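Ekance
Products > Hot water > Storage cylinders > Datia series

Datia 265 Indirect Hot Water Cylinder
Stock code EK-DT265
Availability: In stock, Eltberg warehouse. Dispatch on a pallet, tail-lift delivery on request.

Overview
The Datia 265 is a floor-standing, vertical hot water cylinder with a single internal coil. It is intended for connection to a hydronic boiler or a heat pump with a compatible flow temperature. Stored volume is 265 litres. The inner vessel is duplex stainless steel, pickled and passivated after welding, and no sacrificial anode is fitted or required. The coil is smooth-bore and of the same material as the vessel. A boss for an electric booster element is provided at mid height and is supplied plugged.

The cylinder replaces the earlier Datia 200. Pipe centres are unchanged between the two models, so existing rigid pipework can be retained. The jacket of the 265 is taller and the relief valve boss is correspondingly higher. Check the drain line fall before reusing it.

Specifications
Stored volume: 265 L
Orientation: vertical, indoor only
Vessel material: duplex stainless steel
Coils: 1, fixed
Insulation: injected polyurethane foam, CFC free
Jacket: painted steel, white, semi-gloss
Cold inlet and hot outlet: 3/4 inch BSP female
Coil flow and return: 1 inch BSP female
Sensor pockets: 2, upper and lower, dry type
Booster boss: 1 1/4 inch BSP, plugged
Secondary return: 3/4 inch BSP, capped
Minimum clearance, service side: 1,088 mm
Minimum clearance, top: 200 mm

Supplied with the cylinder
Pressure and temperature relief valve
Two sensor pocket clips
Booster boss plug and fibre washer
Adjustable feet, fitted
Installation manual and warranty card

Not supplied: tempering valve, expansion control valve, pressure limiting valve, booster element, thermostat, safe tray.

Sizing
Stored volume is only one part of the calculation. Recovery depends on the output of the heat source, the flow temperature through the coil and the temperature of the incoming mains. A boiler of modest output paired with a large cylinder will satisfy a short peak and then recover slowly. Enter the actual boiler output in the sizing sheet, not the figure for the cylinder alone.

For dwellings with showers only, size on simultaneous outlets and expected duration. Where a freestanding bath is specified, size on the fill. Baths vary widely in volume to overflow and the figure should come from the bath manufacturer's data sheet. Allow for displacement by the bather, as the bath will not be filled to the overflow in use.

The flow rate at the spout also needs checking. A bath-rim filler on a long run of small-bore pipe can be slow regardless of how much hot water is in store. Size the branch for the filler and the hand shower separately if both are served from the same rim, and keep the dead leg short. If a long run cannot be avoided, use the secondary return connection with a timed circulator.

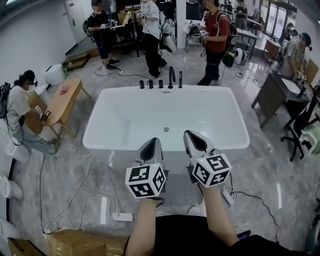
Installation
The cylinder must be installed by a licensed plumber. Electrical work on the booster or controls must be carried out by a licensed electrician.

1. Place the cylinder on a level base rated for the filled weight. Adjust the feet until the jacket is plumb in both directions. Do not pack under the feet with timber.
2. Fit a safe tray where leakage could damage the building – this includes upper floors and roof spaces – and run its drain separately from the relief drain.
3. Flush the cold supply before connection. Swarf left in new pipework will lodge in the limiting valve.
4. Fit the relief valve hand tight, then tighten on the flats. Do not apply a wrench to the valve body.
5. Connect the coil with unions. Flow enters at the upper connection.
6. Fill the vessel before the coil circuit is pressurised. Open the furthest hot tap and run until clear of air.
7. Insert the sensors to the full depth of the pockets and secure with the clips.

Leave the booster isolated until the vessel is full. Element damage from dry firing is not covered.

Water quality
The vessel is suitable for most reticulated supplies. Bore water and tank water should be tested for chloride, pH and hardness before an order is placed. Send results with the postcode of the site to technical support. Hard water will scale the booster element first; the coil is less affected at normal flow temperatures.

Maintenance
Operate the relief valve easing lever every six months. Lower it gently after the discharge runs freely. Replace the valve at five years. Inspect unions for weeping at the first service and again each December for holiday properties that stand empty over winter.

Warranty
Vessel and coil: ten years, domestic use. Relief valve, plug and jacket: one year, parts only. Warranty begins on the date of installation shown on the compliance certificate. Units sold through Sotomayor trade counters carry the same terms.

Related items
Datia tempering valve kit, 3/4 inch
Datia booster element, incoloy, with thermostat
Ekance safe tray, round, with drain outlet
Ekance timed circulator, bronze body

Technical enquiries: Antonina Shevchuk, hot water products
Spare parts and warranty: Uthai Siriwan, Eltberg warehouse

Data sheet revised August 29, 2018. Specifications may change without notice. Confirm pipe centres against the drawing supplied with the unit.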